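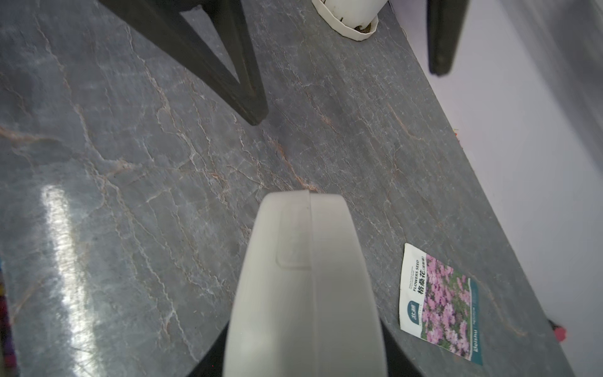

Rebecca Costa asks whether the wrist views can be dropped from training altogether, given that the fixed view already covers both arms. They can't in this release. The Brullora policy expects all streams at every step, and an episode with one missing is rejected at import.

4.2 Recording episodes for the clutter comparison

The comparison tests whether a policy trained on a tidy floor panel keeps its grasp accuracy once unrelated items are added. Clinley supplies the task list; Bodon handles logging.

1. Home both arms and wait for the controller to report ready.
2. Open the session in Bodon and enter the layout code.
3. Place the items for that layout on the floor panel. Leave the wall baskets as they are between episodes.
4. Check each stream for focus and exposure. Glare on the panel is acceptable if the target item stays legible.
5. Start the recording, then take up the leader arms.
6. Stop the recording before releasing the leaders.

CAUTION: Keep hands outside the enclosure while the arms are enabled – the soft stop does not cut motor power.

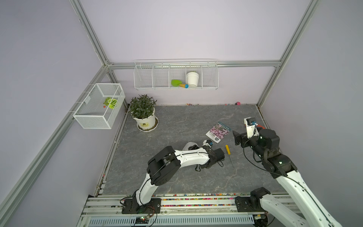 Figure 4-3. Both arms over the floor panel, with seed packet and screwdriver.

Record 126 episodes per layout. Hold back 52 for evaluation and do not use them for tuning. Discard any episode in which an arm touches a wall, and enter the reason in the log.

NOTE: Changing the colour balance partway through a layout voids the whole layout. Set it once, at the start.

4.3 Changing layouts

1. Disable both arms.
2. Swap the items and enter the new code.
3. Run 3 unrecorded trials before the first episode. 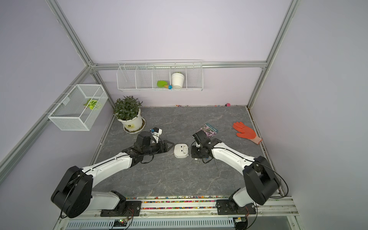

Jabari Shemweta reports that three trials were too few after a long idle period, and that joint offsets drifted until the arms had been moving for a while. Repeat the homing step if the enclosure has been idle overnight. Offsets are stored with each episode under the Mac Suibhne calibration profile and can be checked later – see 5.1.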